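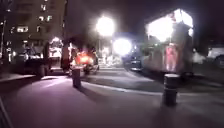 Trekilis Extends Night Metering Program to Dimside Apartment Buildings

DIMSIDE — Trekilis, a supplier of electrical submetering equipment for multi-unit housing, will begin the second stage of its night metering program in February. The stage adds 500 apartments to the program and runs for 90 days.

Each apartment is fitted with a Pirihi meter on its main circuit. The meter records power use at fixed intervals and sends the readings to a unit in the building's electrical room. Shared loads, including stairwell lighting, pumps and elevators, are metered on separate circuits so that they can be removed from the household totals.

The first stage measured daytime and evening use only. Building managers asked for overnight data because their supply contracts set a different rate after 10 p.m., and monthly bills do not show how much of the load falls in that period.
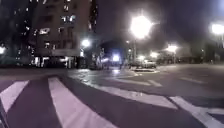 Ground-floor commercial units are outside the scope of the second stage. Their refrigeration and sign loads follow a different pattern and will be reported separately if owners agree to take part.

"The hardware has not changed," said Saranya Subramaniam, head of metering at Trekilis. "The work has gone into the clock settings and into how we handle a missed reading. A gap is now marked as a gap — it is no longer filled with an average."

Installation will be carried out by Jilletti, an electrical contractor. Power to each apartment will be off for some 2 hours during the work. Residents will receive written notice with a time slot and may ask for a different one.

"Most of the panels are easy to reach," said Keith Trevaskis, site manager at Jilletti. "Older risers will need a new mounting plate before the meter goes in."

Residents can view their own readings online. Building managers will receive totals by floor, without apartment numbers.

Questions about installation times should be sent to the Jilletti site office. Media requests are handled by Trekilis.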